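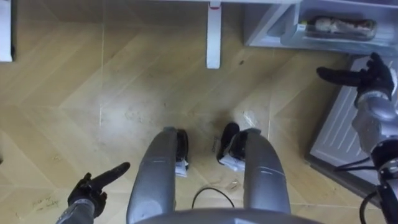
## Thread: two days lost to a floor (30/05/2019)

**1/** Right, looking down from the head camera at our own feet again. Herringbone floor, grey legs, both hands out, an open drawer up in the top right with a wrapped thing in it. The wrapped thing is today's target. The floor is what I've been fighting since Tuesday.

**2/** Background for anyone new: I do perception on Prarel, which is the stack that turns head camera and joint readings into "reach over there". Indance does the whole-body planning underneath. I mostly get blamed for what goes on between the two.

**3/** First problem. The self filter. We render the robot's own body from the joint angles, paint those pixels out, and whatever's left counts as the world. Lovely idea! Works a treat on legs. Big smooth grey shells, very easy.

**4/** Hands, less so. Black fingers, and every one of them can be off by a bit, so the mask misses the edge and suddenly there's a thin finger-shaped obstacle hovering next to the finger. Planner sees it, planner refuses to move. Fair enough, planner.

**5/** And cables. The black loops on the right arm aren't in the body model at all. Neither is the thin one lying on the floor between the legs. I've fattened the mask round the wrist for now, which I don't love, as a fat mask also eats anything you're trying to pick up.

**6/** So the mask is 255 for "definitely us", 0 for "definitely not us", and I've started using the values in between near the fingertips. Indance only ever checked for 255. Took me a whole morning to spot that. My own code, from last June.

**7/** Second problem, herringbone. The matcher looks for the same little patch of floor from one moment to the next, and on this floor every little patch has a twin one tile along. It kept deciding we'd slid sideways by a tile. Feet planted, pose estimate off for a wander.

**8/** What helped: the dirt. There are dark specks and smudges all over, plus a few white scraps by the right foot, and none of those repeat. I weighted the odd-looking points up and the zigzag seams down. Please don't mop before I've finished — I mean it.

**9/** Numbers, such as they are. 27 replays of the same log, the sideways jump showed up in 2 of them with the new weights. Before, it was most of them (I stopped writing it down, which I regret).

**10/** Third thing, still open. Clear plastic. Depth on the package is a mess, bits of it come back as holes and the planner reckons it can put a thumb through them. Beaudoin, our grasp scorer, then gives the holes top marks. Very confident, Beaudoin.

**11/** Current plan is to stop asking for depth on the wrapper at all. Fit the drawer walls, they're pale and flat and well behaved, then assume the item sits somewhere inside and come down slowly until the fingers feel something.

**12/** Someone will ask why not use the ribbed panel beside the drawer as a landmark. Tried it! Parallel lines, same trouble as the floor, only on a slant.

**13/** Log viewer is Mellitz, for the person who asked last time. The new build lets you scrub the mask and the point weights together, and I should have switched months ago. Weights patch goes up tonight, mask change once I've fixed that 255 check properly.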